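Flollcombe 口述史与老街走读 常见问题

最近更新:九月

先打个招呼。这一页的问题基本都是从大家来信里抄下来的,有些问得特别好,有些我自己也想了好几天才敢回。我是这个项目的联络人,也带走读路线,平时回信、排期、搬椅子都是我,所以语气随便一点,请别见怪。要是看完还没找到答案,拉到最底下有联系办法。

你们到底是做什么的?

说白了就是两件事。一件是录音:请在 Flollcombe 老码头区住过、干过活的人,坐下来讲自己和家里的事,主要是上世纪中叶前后搬来的那批家庭,还有他们的孩子。另一件是走路:每年秋天到第二年春天,我们带人沿着老街走一圈,在故事发生的地方把录音放给大家听。今年还多了一场全天的讨论会,下面会细说。

我只想来走读,不想听讲座,可以吗?

当然可以!两边是分开报名的。走读的人里有一大半从来没进过讨论会的门,我也从来没怪过他们(好吧,心里怪过一点点)。

走读一次走多久?路难不难走?

全程两个半小时左右,中间在 Haslinger 仓库旧址那里歇一次,有长凳可以坐。石板路占了一多半,码头那头有一段下坡,雨天比较滑,鞋底请穿有纹路的。推婴儿车的朋友可以走上面那条平路,我们在坡底下等你,少听一站录音,回头我把文字稿补给你。

坐轮椅能参加吗?

能,不过请提前告诉我。平路那条线我们走过很多遍,只有制绳巷口有一道高门槛,需要铺一块斜板,板子放在活动室,我得先借出来。你要是临时到了才说,我也会想办法,就是可能让大家多站一会儿。

一个团多少人?

最多 12 位。以前我们放得更宽,结果站在后面的人什么都听不见,巷子窄的地方还把住户的门堵了,人家出来买个面包都要说三遍借过。改成 12 位以后顺多了,连问问题的人都变多了。

要钱吗?

走读不收钱。讨论会也不收,但午饭要自理,或者提前登记跟我们一起订汤和面包。想捐一点的话,活动室门口有个木箱,也可以直接认购一本小册子。

小册子是什么?在哪里买?

是我们把前几年的口述整理成的一本书,208 页,里面有二十多位讲述人的选段,加上老地图和街名对照。封面那张地图是 Stanositz 测绘所的旧底图重新描的,描得我眼睛都花了。活动室、镇图书馆服务台都有,讨论会当天也会摆一张桌子卖。电子版目前没有,原因很简单,有几位讲述人只同意印在纸上,我们答应了就得算数。

讨论会是什么样的?

一整天,上午十点开始,傍晚五点散。上午讲档案:码头的雇工名册、租约、教堂的登记簿,看看纸上写了谁、漏了谁。下午讲记忆:几位讲述人的家人会上台,有的放一段录音,有的自己讲。今年的主题是“没有名字的那一栏”,来源于雇工名册里一个让人挺难受的细节:外来的短工常常只写一个编号,或者一个外号,工钱倒是记得清清楚楚。

主讲是 Ermira Tomić,她研究港口劳工迁徙好多年了,我们的录音提纲就是在她的旧提纲上改出来的。她讲东西一点不绕,提问环节也很耐心,我去年听她讲了一个多小时的工票制度,居然一次手机都没摸。

讨论会有多少座位?

80 个。坐满就不再加椅子了,这是场地的消防规定,跟我求情没用(求我的人真不少)。没抢到的话可以登记候补,每年临近的时候都会空出来几个。

听不懂本地口音怎么办?有翻译吗?

录音都配了文字稿,走读时发纸质的,字印得比较大。讨论会上有中文和英文的简要笔记,是几位年轻人当场写了投在旁边小屏幕上的,会比讲话慢半拍,偶尔有错字,请多包涵。想要全文的话,会后大概要等几个星期。
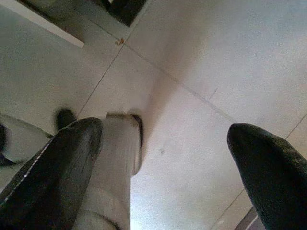

活动室一角,浅色地砖

活动室在哪里?平时开门吗?

在 Zostura 大楼一层,从面朝河的那个门进,别走正门,正门进去是另一家单位的前台,他们已经替我们指路指得很烦了。平时下午两点到六点开,遇上录音的时候门会关着,门上挂一块蓝色的牌子,看见牌子请小声点,等一会儿再敲。楼里的暖气有自己的脾气,冬天来请多穿一件。

我可以旁听录音吗?

一般不行。讲述人面前多坐一个陌生人,话就会少一截,这个我试过,真的差很多。如果你是讲述人的家人,对方也愿意,那完全欢迎,有时候家人在旁边插一句嘴,能带出来一大段谁也没听过的事。

我家里老人以前在码头干活,怎么报名讲述?

太好了,请一定写信来!信里写上老人的称呼、大概在码头的年份、干的是什么活就行,记不清也没关系,“红砖那排房子后面”“卸咸鱼的那条船”这种说法我们都能对上。第一次见面不录音,就是喝茶聊天,看看彼此合不合适。真正录的时候一次不超过一个半小时,累了随时停。可以来活动室,也可以我们上门。

讲述人需要准备什么吗?

不用准备。有老照片、工作证、信件的话可以带上,我们当面扫描,当场还给你,原件一张都不留。请千万不要提前写好稿子来念,念稿子的录音听起来都一个样,写在纸上的东西可以另外交给我们存。

录完以后谁能听到?

由讲述人自己选。可以全部公开,可以只公开一部分,也可以封存若干年。同意书是一页纸,字不多,我会一条一条念给你听。签了以后想改主意也行,写信告诉我,我把录音从公开目录里撤下来。已经印进小册子的部分收不回来,这一点签之前我会再说一遍。

讲到别人家的不光彩的事怎么办?

这个问题每年都有人问,也是最难答的。我们的做法是:录的时候不打断,整理的时候把涉及在世的人的名字遮掉,必要的时候整段封存。有人觉得我们太谨慎,有人觉得还不够谨慎,两边的信我都收到过。老码头区就那么大,遮了名字邻居也猜得到是谁,所以有几段录音至今还在柜子里,我觉得放着也挺好。

你们怎么核对讲述里的事实?

能查的就查。年份、船名、街名这些,会去对名册和旧报纸,对不上的在文字稿里加注,原话一个字不改。比方说有三位老人都提到仓库的那场大火,三个人说了三个不同的年份,报纸上又是第四个,我们就把四个都写上了。记错年份的人,往往对那天晚上的风向、谁家的被子泡了水,记得比谁都准。

街名怎么跟我爷爷说的不一样?

因为改过至少两轮。第一轮是修堤岸的时候,第二轮是拆了制绳场之后。小册子最后面有对照表,走读的时候我也会带一份。本地人还有一套自己的叫法,地图上从来没有过,比如“油灯拐弯”,其实就是磨坊街往左的那个口子。你爷爷要是有别的叫法,快写信告诉我,表还在补。

档案一共有多少材料?能不能查?

到现在编了目的有 4,000 多件,录音、扫描件、手写笔记都算在里面。公开的部分可以到活动室的电脑上查,要先约时间,电脑只有一台。目录可以寄给你,先看目录再来会省很多工夫。按姓氏查最快,按街名查也还行,按船名查嘛……还在整理,先别指望。

我在写论文,可以引用吗?

公开的材料可以,请注明讲述人选用的称呼(很多人用的是化名)、录音编号和项目名称。写完寄一份给我们的话我会非常高兴,讲述人的家人也爱看。商业用途请先来信商量,别直接拿去用。

学校可以组织学生来吗?

可以,十岁以上比较合适。再小的孩子站着听录音会坐不住,我们试过一回,最后变成了数海鸥比赛。学校团可以拆成两组错开走,老师请提前跟我通一次电话,我会根据课程挑录音,有些内容对孩子来说偏重,我会换掉。

下雨取消吗?

小雨照走,带伞就好,不过撑伞在窄巷里挺费劲,雨衣更合适。大风或者河水漫上堤岸的时候会取消,当天早上八点前给每位报名的人发消息。没收到消息就是照常。

可以带狗吗?

走读可以,牵好绳子。讨论会不行。

可以拍照录音吗?

街上随便拍,住户的窗户请别对着拍。走读时放的录音请不要翻录,讲述人同意的是在现场播放,没同意传到别的地方去。讨论会上每位讲者的意愿不一样,开场会说明。

我不是本地人,跟这里一点关系也没有,来会不会很奇怪?

一点都不奇怪,我自己也是搬来的!第一次走读的时候我连河在哪个方向都没搞清楚,后来听了一位补网女工的录音,一连听了好几遍,就这么留下来帮忙了。外来的人问的问题常常特别直接,住久了的人反而想不到要问。

想帮忙的话可以做什么?

眼下最缺的是听写的人,就是把录音一句一句打成文字。要有耐心,一小时的录音往往要打一整天。会本地方言的请务必来!不会方言但打字快的也很需要,可以校对第二遍。走读的时候需要一个人走在队尾,免得有人看橱窗看丢了。

怎么报名?怎么联系?

走读和讨论会都可以在活动室门口的本子上登记,也可以写信到 Zostura 大楼一层,信封上写“口述史收”。打电话的话下午比较容易找到我,上午我多半在外面跑。一般几天之内会回,讨论会前两周除外,那阵子回得慢,请再催我一次,催了不会生气的。

报了名来不了怎么办?

告诉我一声就好,候补名单上总有人等着。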